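Robot club FAQ
Last updated 16 Apr 2024

I run the after-hours robot club at Dismont and I get the same questions by email every term, so I've put my answers in one place. If yours isn't in the list, drop me a line and I'll add it.

Do I need to know how to code?

No. Plenty of people join having never written a line. You'll pick up a bit of Python in your first few weeks, mostly by changing numbers in somebody else's script and seeing what the arm does (slowly, please). If you'd prefer to stay on the mechanical side, we always need people who like brackets and screws.

What are you working on this year?

The big one is Pleltum, our entry for the Bangera Cup. The task is cable handling — two arms have to pick up a short wiring loom, carry it over to a circuit board and plug it in, with no human hands allowed once the clock starts. We've been at it since January and it has eaten most of our evenings!

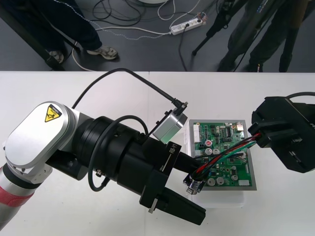
Why is cable handling so hard?

Wires flop, basically. A solid block stays the shape you left it, but a loom sags and twists the moment you move it, and the software has to cope with that. It's also why we use both arms at once. With the connector in the left gripper and the far ends of the red, black and green wires in the right one, the bundle stretches right across the board and we've got a fair idea where all of it is. Let go of one end and it's anyone's guess. Getting the connector lined up is its own headache, and I'd say we spend more time on that than on everything else put together.

How do you teach the arms what to do?

Mostly by steering them through the job ourselves, over and over, and recording each go. We have 861 recordings saved so far. Some are lovely and some are me dropping things. We keep the bad ones too, in a separate folder, and new members usually start by helping to sort them. It's a nice way to learn what a good run looks like.

Is it safe?

Yes, as long as you stick to the rules. Fingers stay out of the way whenever the arms are powered — there's a yellow pinching-hand sticker on the left one and it means what it says. Two people must be present for any live run, one of them watching and ready to press stop.

What does it cost?

Nothing for members. We had a grant of £3666 from Orura, which covers parts and our entry fee. You'll need to get yourself to the competition, but we try to share cars.

Can I come along just to watch?

Of course! Come twice before you decide, if you like. Flat shoes, hair tied back, and please don't move any cables on the floor without asking me first.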